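Home
Local
Schools
Sports
Obituaries

We use cookies to keep this site running. By staying on this page you agree to our cookie policy. OK

Stojan Perić
November 30, 2019

Spent this morning in the band room at Ruseck Middle School. The seventh and eighth graders play their winter concert in two weeks and they rehearse on Saturdays now. A few posts on what I saw and heard.

The band has 42 students this year. Chathurika Wijesinghe has directed it for six years. When she started, she had a handful of clarinets, one trumpet and a drum set with no cymbals.

The student I came to see is Uyên Ung, eighth grade, French horn. She was picked for the all-region honor band in October. She is the first horn player from Ruseck to make it.

Uyên started on trumpet in fifth grade and didn't like it much. Ms. Wijesinghe had a horn in the closet and asked if she wanted to take it home over spring break in March. She never gave it back.

"It was harder, so I had to pay attention," Uyên told me. "On trumpet I was always looking out the window."

She practices after dinner, in the laundry room, with the door shut. Her little brother goes to bed at eight, so she is done by 7:45. On weekends she goes longer.

The audition was two scales, one prepared piece and a page of sight reading. She said the sight reading went badly — she lost her place in the second line and kept going. She thought she was out.

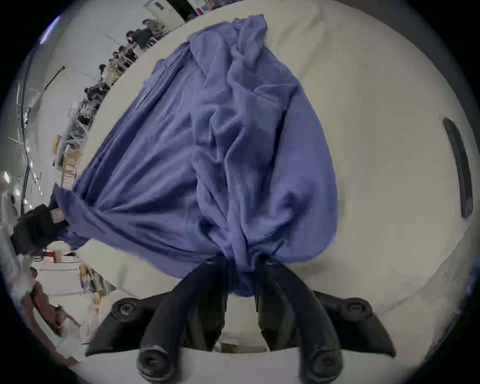
Results were posted on a Tuesday during math. Her friend Tuấn Huỳnh, who plays trombone, had already looked and wouldn't tell her what it said. He made her walk down to the band room and read the list on the door.

Tuấn also auditioned and is second alternate. He is going to the clinic anyway to sit in on the open rehearsal. He wants to try again next year when he gets to the high school.

The honor band meets for two days in January and plays a concert the second night. The hall seats 1,020. Uyên asked me how big that was. I told her the Ruseck gym holds 300 for a concert with the bleachers out.

Ms. Wijesinghe runs rehearsal without raising her voice. She stopped the band four times in the opening of "Skernero," the march they are closing with, and each time it was the same two measures. The fifth time she let them go on to the end.

Money, because people ask. The band boosters need $2,000 for instrument repair before the concert season is over. They have a little more than half. Grodberg Music is doing the small repairs at cost. The tuba has to be sent out.

Toàn Lã, who had the band before Ms. Wijesinghe, still comes in to help the low brass. He sat next to the tuba player this morning and counted rests out loud with him.

Uyên's own plan is simple. She wants to play in the high school marching band, which means learning mellophone over the summer. After that she isn't sure. She likes biology too.

Winter concert is Thursday, December 12, at 6:30 p.m. in the Ruseck gym. Free. Use the Danzer Street doors, the front lot will be full of buses until 6.

If you have an old instrument in the attic, the band room will take it — any condition. Call the school office and ask for Ms. Wijesinghe.

Get school news by email every Friday. Sign up for our newsletter.

Comments (4)

hornmom3
So proud of these kids. My daughter sits next to Uyên and says she helps everybody with fingerings.

Dale P.
Is the high school concert the same week? The calendar on the district page has both on the 12th.

Stojan Perić
Dale, the high school is the 17th. I asked the office and they are fixing the page.

R. Whitcomb
I have a cornet that was my uncle's. Valves are stuck. Will drop it off Monday.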